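Forum: Home & Repair > Bathrooms

Is a vanity top sealer worth paying for, or is it a racket?

Posted by Flerkulov_fan, October 1, 2022

We moved into our place in January and it came with a white vanity in the main bathroom. The previous owners left us a folder of manuals and receipts, and nothing in it says what the top is made of. It could be cultured marble, it could be some kind of solid surface, I don't know. It looks fine. There's a dull patch near the faucet where I suspect somebody went at it with the wrong cleaner, and a faint ring where a bottle must have sat for years.

I had a guy from a local outfit called Cerkar come by to quote on re-caulking the tub. While he was there he looked at the vanity for maybe ten seconds and told me it needed to be "professionally sealed" or it would stain and crack. His price for the sealing alone was $457. He also said it has to be redone every 2 years. When I asked what the sealer was he said it was a proprietary product, and when I asked what the counter was made of he said "stone composite," which to me sounds like a way to not answer.

So my questions. Does a vanity top like this need sealing at all? If it does, is there any reason I can't do it myself? And is there a way to tell what the material is without sending a piece of it to a lab? My wife thinks we should just pay him and be done. I think I'm being sold something. I'd rather hear it from people who aren't quoting me a price.

The tub caulk quote was reasonable, for what it's worth. I haven't accepted either one yet.

Sanne Desmet

I'd be suspicious too. The words "proprietary product" on a quote mean you can't look it up, can't compare it and can't check whether it belongs on your counter. Ask him for the name on the container and the safety sheet. Someone who uses the stuff every week has both of those in the truck.

On whether it needs sealing: that depends entirely on the material, and he didn't identify it. Natural stone, like marble or granite, is porous to some degree and often does get a penetrating sealer. Cultured marble has a gel coat on it, and a penetrating sealer has nothing to penetrate. It sits on top and goes streaky. Solid surface is the same color and material all the way through and doesn't take a sealer either. Laminate, no. Quartz, no, whatever the salesman says. 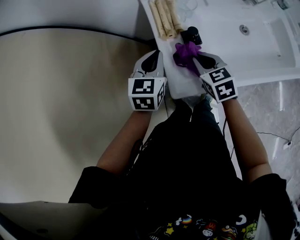
Start with the underside if you want to know what you have. Empty the cabinet, get in there with a flashlight and look at the raw bottom of the top around the sink. Cultured marble is usually rough and a different shade underneath, and often the bowl is molded in one piece with the counter. Solid surface looks about the same above and below. Laminate shows you the board it's glued to, and real stone looks like a cut slab. White is the worst color for guessing from the top side, and you won't do any better bending over a white vanity with both arms stretched out across it and your nose near the faucet. Every one of those materials comes in white. I got it wrong on my own and called it solid surface for years, until a plumber pulled the drain and I saw the back of it.

Second thing is the water drop. Put a spoonful of water on a clean spot away from the sink, leave it for ten or fifteen minutes and wipe it off. If the spot underneath has gone darker, it's porous and he may have a point about sealing. If it looks exactly as it did before, keep your money. It's not a perfect test, because an old sealer on real stone will also make the water bead. In that case the old sealer is still working and you still don't need him this year.

The dull patch is a separate problem. On gel coat a dull patch is wear or a scrubbing powder, and sealer won't fix it. Try a non-abrasive polish made for cultured marble, on a small area at the back where a soap dish will cover it if it goes badly. If the gel coat is worn through, no polish will bring it back and you're looking at refinishing or a new top. Don't let anyone combine the two in one price.

As for "stain and crack," a sealer can slow down a stain. I have never seen one prevent a crack. Cracks around a drain come from very hot water hitting a cold bowl, or from somebody cranking down the drain nut. I'd want him to explain how his product helps with either.

Verbruggen40

just pay the man. you get what you pay for. my brother in law sealed his own and it looked terrible, had to strip the whole thing. these companies have products you can't get at the store

Sanne Desmet

What was your brother-in-law's counter made of, and what did he put on it? If it was a gel coat top, that's exactly the streaking I described, and he'd have had the same result with a pro doing it. I'm not saying nobody should hire out work. I'm saying $457 for wiping something on a surface he didn't identify is a lot of trust to hand over.

Uken

I did countertops for 11 years, mostly kitchens, some baths. Mostly agree with Sanne, with a couple of corrections.

The water test is okay but fifteen minutes is short for a dense stone. Leave it half an hour and put a cup over it so it doesn't dry off. And test in two places, one by the sink and one at the far end, since the area by the sink gets cleaned more and any old sealer goes there first.

If it does turn out to be stone, a penetrating sealer for a bathroom-sized top costs less than $40 and it's an easy afternoon. Clean it, let it dry overnight, wipe it on, wait the time printed on the label, buff off everything that's left. The people who get haze are the ones who let the extra dry on the surface. Open a window.

"Redone every 2 years" tells you nothing. Some stones want it sooner and some will go a very long time. You redo it when the water test says so. A fixed schedule is good for his calendar.

One thing in his defense. Plenty of tub and tile guys get told by a supplier that everything should be sealed and they repeat it because they believe it. It doesn't make him a crook and it doesn't mean the caulk job will be bad. I'd take the caulk quote, decline the other, and get the decline in writing so it doesn't show up on the bill.

The ring from the bottle, try a paste of baking soda and water first, no scrubbing, just let it sit and rinse. No vinegar until you know it isn't marble.

Flerkulov_fan

Thanks all. I got under there with a flashlight and the underside is rough and kind of grayish, and the bowl is one piece with the top. So cultured marble, sounds like? Did the water thing for half an hour with the cup, both ends, no dark spot. I called Cerkar and asked for the name of the product and he said he'd have to get back to me. I told him yes to the caulk. Will try the polish at the back corner.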